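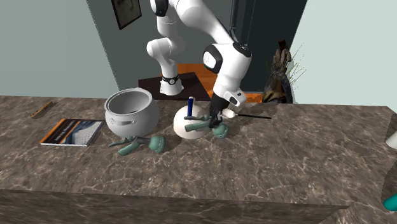 Tidying a kitchen counter is the chore everybody asks me about when they hear I inspect these machines for a living, and my answer has been the same for a good while now: nearly, on a good day, with a patient person standing beside the stop button. The Zindell counter task is a fair test of that answer, I think. Work in the rendered kitchen has the two-fingered gripper going in low for a teal-green tool that lies right up against a big white ball, with a large cooking pot over on the left and a second tool of much the same shape in front of it, and anybody who has ever put away a drawerful of kitchen bits will feel some sympathy for the arm. What follows is my sheet for the task, simulation first and then the real counter at Sornell, with my comments left in as I wrote them.

Site: Sornell test kitchen
Task: Zindell counter clearing, single arm
Inspector: Nimal Howlader
Operator: Vinh Phùng
Date: July 13, 2024
Sheet: 126

PART A - SIMULATED COUNTER

A1. Arm can reach every item without its elbow dipping below pot height.
Result: Pass, with a comment.
Comment: The round pot is the thing to watch. It is tall and open at the top, and an elbow swinging across from the right has to be told quite firmly to go over it. Vinh has set a higher travel path and I am happy with that, though it does make the arm look rather stately.

A2. Gripper closes on the chosen item only.
Result: Re-check.
Comment: I would like a wider approach when something round sits behind the item. A ball on a real worktop will roll if a finger so much as brushes it, and then you have a machine chasing a ball, which I have watched before and do not wish to watch again. Please run the approach from the handle end as well, and send me both logs.

A3. Items of similar shape are told apart.
Result: Pass.
Comment: The operator names the tool by where it lies. Fine for a trial. At home my husband says "pass me the green one" and expects me to know, so there is some way to go.

A4. Flat items left alone unless asked for.
Result: Not tested.
Comment: A book lying flat is miserable work for two fingers. Leave it out of the first live run, please, and put it on the list for November.

A5. Thin items (sticks, swabs, pencils) have a force limit set.
Result: Pass.
Comment: Limit lowered to setting 2 at my request. Most of us snap the odd pencil too, but we apologise.

PART B - REAL COUNTER

B1. Stop button within arm's reach of the operator, and pressed once before the run.
Result: Pass.
Comment: Pressed by Vinh, then by me. I always press it myself, and I hope nobody takes offence.

B2. Floor marking in place and people kept behind it.
Result: Pass.
Comment: One corner of the tape is lifting. Replace it before visitors come.

B3. Nothing hot, sharp or breakable on the counter.
Result: Fail, put right on the spot.
Comment: A paring knife by the sink, left over from somebody's lunch. Moved to the drawer. I know a kitchen has knives in it and that sooner or later these machines will have to live with them, but that day needs its own sheet and a good deal more thought than we gave it over a cup of tea.

B4. Gripper pads clean and undamaged.
Result: Pass.
Comment: The Erance pads are wearing better than the old Majumder set did. Slight shine on the left one, so look again at the next visit.

B5. Arm holds its load when power is cut.
Result: Pass.
Comment: Held for 33 seconds with a full-weight ladle in the fingers, and no sag that I could feel with my hand beneath it.

B6. Operator can say aloud what the arm will do next.
Result: Pass.
Comment: Vinh is very good at this - much better than I was when I started. Keep it up, even when it feels silly.

Overall: live run allowed at reduced speed, operator present throughout, tools and ball only. Item A2 to be closed before the pot goes on the real counter.

Next visit: bring spare tape, the force gauge and form 11. Vinh to send the A2 logs beforehand.

Signed: N. Howlader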